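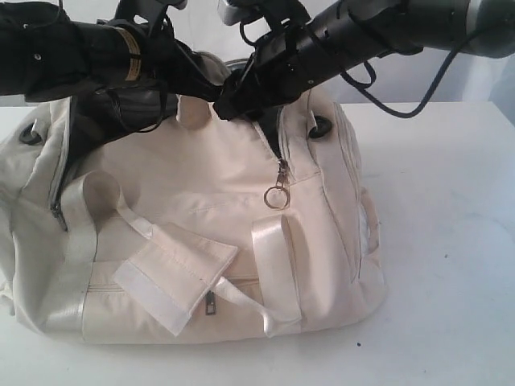

Kallance project, progress report for December
To: Carol Dunmore

Dear Carol,

This period we worked mainly on soft luggage, as it was agreed in the last plan. The question is still the same: can a policy with two arms learn to handle a bag that changes its shape when it is touched? With the rigid boxes we could use a fixed grasp point. With a fabric duffel bag this is not possible, so we moved to the Treloar method, where the grasp is predicted again after every short motion.

The method was compared with our older Clevo baseline on five tasks at the tabletop station. It was better in two of them, both of which need one gripper to hold the fabric near the opening during the work of the other. In two tasks we see no clear difference. In the remaining one, closing the zipper, the older baseline is still better. We think the reason is the small zipper pull, which is easily hidden by the fingers, but this is not proven yet.

One delay must be reported. The labeling of the Erby recordings is two weeks behind the plan — the folds of the fabric were marked differently by different people, and we had to write the instructions again. The budget is not affected.

Next steps are a second round of the zipper task with a changed camera view, and a first test with bags not used in training. I will send the full tables on Friday.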